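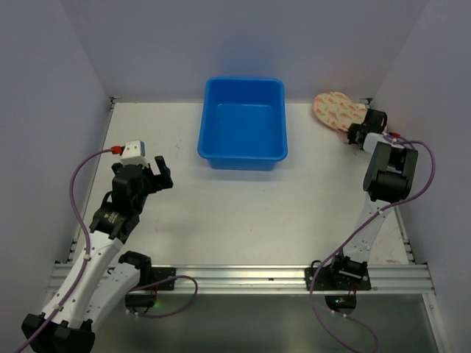 Fig. 1. Two-arm cell, right gripper on the flat, pizza-like item, left gripper open. Blue tub at back.

**Site visit notes: Skasar demo room, Neltbridge**
30 January 2026. Handout for the automation intro group. Typed up fast, fix your own copy if you spot somthing.

Host: Fiorella Gatti (runs the demo cells). Arturo Parisi did the software part. Questions to Cinzia Villa, she has the sign-in sheet and the slides.

## What we saw

- Task = pick up an object, put it in the tub. Simple on paper.
- Two arms, one rail along the front edge. Both reach inward over the same table, so they share space. Collision checks matter here, see week 5 notes.
- Parallel grippers, two fingers each. No suction, no soft fingers.
- Cell has walls on three sides, plain color. Gatti: plain background = less for the vision side to get wrong. Also things can't roll off the back.
- Purple cable runs down each arm. Look at how it loops at the wrist. Needs slack for the wrist to turn, but too much slack snags. Parisi says cables are the first thing they check every morning.

## Corner picks (main point of the visit)

Flat thing leaning in a corner is a hard case. Why:

1. Two walls close by, so fewer directions the gripper can come in from.
2. Flat item, only the rim is any good to pinch.
3. Arm is stretched far out. Less room to correct.

In Fig. 1 the right gripper has the near rim. Compare with a pick in the middle of the table, where you can come straight down. Leonardo Bellini asked why not push the item out of the corner first, then grab. Answer: they do allow that, costs time, counts as a second move in the log.

Which arm goes? Rule at Skasar is the nearer arm takes it unless the tub is blocked. Other arm holds still, fingers open. There was a discussion about handing over from one gripper to the other, we ran out of time. Will come back to it in May with the Rinaldi case.

## Numbers from the slides

| Item | Value |
|---|---|
| Logged runs, all objects | 1,606 |
| Runs starting in a corner | 377 |
| Operators trained on this cell | 5 |

Careful: a "run" is one start to one stop, good or bad. Do NOT read 1,606 as successes. Success rate was not on the slides, Vittoria Costa has emailed to ask.

## Terms that came up

- *Workspace*: everything the arm can reach. Shared workspace = the overlap.
- *End effector*: whatever is on the end. For us, gripper.
- *Approach vector*: direction the gripper comes in from.
- *Clovance*: their in-house logging tool. Not needed for the exam.

## To do before next class

- Sketch the table from above. Mark tub, rail, both arm bases, shade the overlap where you think it is.
- Pick one corner. Draw two approach directions that work and one that hits a wall.
- Half a page: where would you move the tub, and what gets worse if you do? Gatti's hint, think about the left arm reaching accross.
- Read the safety sheet again, esp. the part on hands inside the cell while power is on.

Hand in to Villa, paper or email, both fine.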